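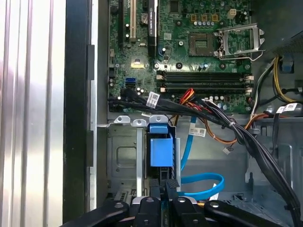 **Figure 4.** Open desktop case seen from the camera on the arm during the open-day task. The CPU socket and memory slots are empty. The gripper is at the bottom, with the blue drive carrier above its center jaws.

## 5. Open-Day Demonstration

The experiments in Section 4 were run in a closed lab with only the authors present. To see how the system would hold up under less controlled conditions, we ran it in front of visitors at the Stokanis recycling plant on August 13, 2025. The plant takes in office computers and strips them for parts and metal. It was holding an open day for customers and local schools, and we were given a bay next to the intake area.

### 5.1 Setup

The arm, gripper, and control software (Vundex) were the same as in the lab. The arm stood on a steel bench that had been bolted to the floor of the bay the evening before. A low barrier kept visitors 500 mm outside the reach of the arm. Christos Sarantis operated the system from a desk to the left of the bench, and a second operator changed the cases and reset the cell after a stop.

The overhead lighting in the bay was stronger than in our lab and could not be dimmed. We did not retrain any of the vision models for it. The only change we made on site was to shorten the exposure of the camera on the arm. Even so, bright areas remained in many views. In Figure 4, for example, the ridged aluminum on the side panel catches strong light, and there is a bright yellow patch on the board where light reflects off a component.

The cases came from a single batch of desktop computers that Stokanis had received from Bortolotti, an office leasing firm. Plant staff had taken off the covers and removed processors and memory at intake, following their normal procedure. Cabling was left as it arrived. We asked the staff not to tidy it, and they did not.

### 5.2 Task

Each run consisted of one task: find the drive carrier, move to it without pressing on any cable, grip it, and lift it clear of the case. We picked this task for the open day over the connector task in Section 4.3, where the motion is small and hard to follow from behind a barrier.

The carrier is an easy target by color. In the case shown in Figure 4 it is blue and stands out well against the gray metal of the drive cage beside it. Color is less helpful than it may sound, however. The same case contains a light-blue data cable that loops down through the lower middle, a blue port on the board, and a small blue clip at the edge of the power supply housing. An early version of our detector, which relied mostly on color, often placed its first guess on a cable or clip of this kind. The version used at the open day also checks shape and distance to the cage, as described in Section 3.2.

Cables were the main obstacle. The thick black bundle in Figure 4 runs across the lower edge of the board and then down and to the right, so an approach from that side has little free space. The planner treats a bundle as a solid body with a margin around it. Loose single wires, such as the orange one that loops across the lower middle of the same case, are harder to handle. They are thin, they move when touched, and their depth readings are poor. Barcode labels caused a further problem that we had not seen in the lab. A white label attached to a wire was sometimes read as a flat metal surface, and the planner then allowed the fingers to come closer to it than they should have.

### 5.3 Procedure

A run started when the operator pressed the start button and ended with a lifted carrier, an automatic stop, or a manual stop. The operator could stop the arm at any time but could not steer it. Visitors were allowed to ask questions while the arm was moving. The operator answered them, which meant he was not always watching the screen. We had planned for this and set the force limit lower than in the lab.

We made 30 runs over the day. No case was used twice. Video from the camera on the arm, joint positions, and gripper force were logged for every run.

### 5.4 Results

Of the 30 runs, 23 ended with the carrier lifted clear of the case. The other 7 ended in a stop. Most of the stops were automatic and came from the force limit, in each case after a finger had touched a wire that the planner had not modeled. The remainder were manual stops in which the operator judged that the arm was heading toward a label or a cable bundle. No visitor crossed the barrier while the arm was powered, and no boards or connectors were found damaged when the plant staff checked the cases afterward.

The success rate was lower than in the lab for the same task. We looked at the logs to separate the effect of the lighting from the effect of the cabling. Detection of the carrier itself was correct in every run, including those with strong reflections nearby. The failures all began later, during the approach. We take this to mean that the detector carries over to the plant without retraining and that the cable model does not.

The lower force limit also played a part. When we replayed the force logs against the limit used in the lab, some of the automatic stops would not have been triggered. We cannot say how those runs would have ended.

### 5.5 Comments from Plant Staff

Staff from the Stokanis dismantling line watched several runs and spoke with us after the bay had closed. Their main remark concerned speed. A trained worker pulls a drive carrier in far less time than our system needs to plan the approach, and most of that planning time is spent on cables a worker would push aside with the back of a hand. They suggested that the arm should do the same. We had avoided contact with cables on purpose, but for cases that are going to be stripped anyway the concern about damage is smaller, and a gentle sideways push before the grip is now being tested.

A second remark was about the labels. They are put on at intake and scanned again at the end of the line, so they cannot be left off. Their position is up to the person applying them. Stokanis agreed to a trial at its Flulten site in February in which labels are placed on the outer wall of the case only.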